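Ralwood Cell 2: Control Software Safety Checklist
Inspection date: 10/24/22
Software under review: Foncombe motion planner, build 748

1. Joint and workspace limits loaded at startup: PASS
2. Speed cap active in teach mode: PASS
3. Arm-to-arm collision check enabled on both planners: PASS WITH COMMENT
4. Stop command honored during replanning: PASS
5. Collision model matches items on the table: FAIL

Comment on item 3. The check runs every 30 ms. The log shows 211 plans rejected for arm-to-arm clearance, and all were handled correctly. The right arm's cable is not part of its collision model and shall be added.

Comment on item 5. The mug tree is stored as a plain post. Its pegs and the two hanging mugs must be included. The wicker tray holding the corn requires its own entry, separate from the tabletop.

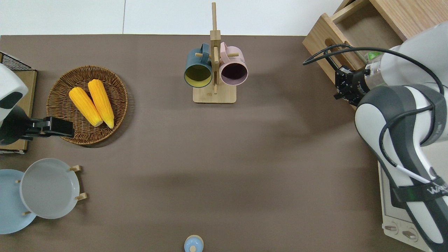
Fustov replied that adding the mugs as fixed shapes would block every grasp on them, and asked that they be entered as movable objects which the planner may release on contact. The request is accepted for the mugs only. The post and pegs remain fixed.

6. Perception timeout halts motion: PASS
7. Gripper force limit read back after restart: NOT TESTED

Comment on item 7. The Kozan driver returned no value on the left side. Retest before January.

Status: restricted to teach mode until items 5 and 7 are closed.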